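4. Recording demonstrations with the hand-held grippers

By now you should have both grippers charged and paired (section 3). This is the fun part! The Alevton method learns from people doing ordinary jobs in ordinary homes, and every good recording you add makes the policy steadier.

4.1 Before you start

1. Switch on the left gripper, then the right. Wait for both to show as ready in the Hulow app.
2. Open and close each gripper fully, three times. The app stores the widest and narrowest opening.
3. Choose a task from the list. New users should begin with "move plate" or "stack plates".
4. Wipe the camera cover with a dry cloth.

Note: If the opening reads above zero when the jaws are shut, repeat step 2. Dzintra Dambrauskienė found that skipping this spoiled 42 of our early recordings, and we were very sorry to lose them.

4.2 Recording

1. Hold the grippers over the table with the jaws open and press Start.
2. Keep still for two seconds.
3. Do the task at your normal speed. Small fumbles are welcome, so carry on and put them right.
4. Finish with the jaws open and press Stop.

Caution: Do not lift full cups or anything with a sharp edge. Keep fingers out of the linkages while the jaws are moving.

4.3 Choosing a place to record

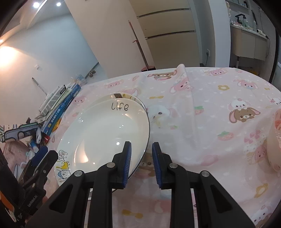

Varied backgrounds matter more than we expected when we began. Our first policy was trained on 1000 recordings from one bare bench in the Lapiņa workshop, and it struggled as soon as Arvid Ljungberg tried it at home. The second used 1846 recordings from lived-in rooms and did far better, which delighted all of us! So leave the books stacked at the side and keep the patterned cloth on. A glossy white plate with bright reflections on it, lying on a print full of bears and bunnies, is a lovely hard case, and we would like plenty more like it.

Note: Move the plates to a new spot after every tenth recording.

4.4 Uploading

1. Connect to mains power and choose Send in the app.
2. Leave the app open until the tick appears.
3. If error 488 comes up, restart the app and send again. Your recordings are kept.

Checking a recording after upload is covered in section 5.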